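Flodano trail running shoes, 7 months in

Bought these in March, on sale, mostly because my old pair split at the toe. Size 10, true to size I'd say, maybe a hair narrow. Put 847 miles on them so far, mostly the Skallthorpe loop plus whatever road gets me there.

Good stuff first. Grip is great. Wet rock, mud, gravel, no problem. Laces stay tied, finally. Heel holds well on the downhills and I havent lost a toenail all season, which for me is a record.

Bad stuff. The insole is junk, swapped it after 118 miles. They soak up water and take forever to dry. And the tongue slides left. Every run. Gavin Aitken from my running group has the same pair and says his does it too, so not just me.

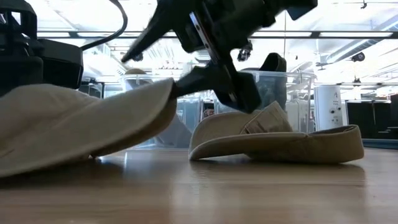
Summer running in them was fine, warm but not swampy, the mesh does breathe. Dust gets in though. Same deal as my sun gear really, I want coverage without cooking. A beige fabric cap with a broad brim like this one, darker on the underside, is about my idea of right for an open ridge, and the shoes could use teh same thinking up front. More cover over the toes, less mesh.

Would I pay full price? Nearly 200 bucks, no. On sale yes. Four stars, minus one if you have wide feet.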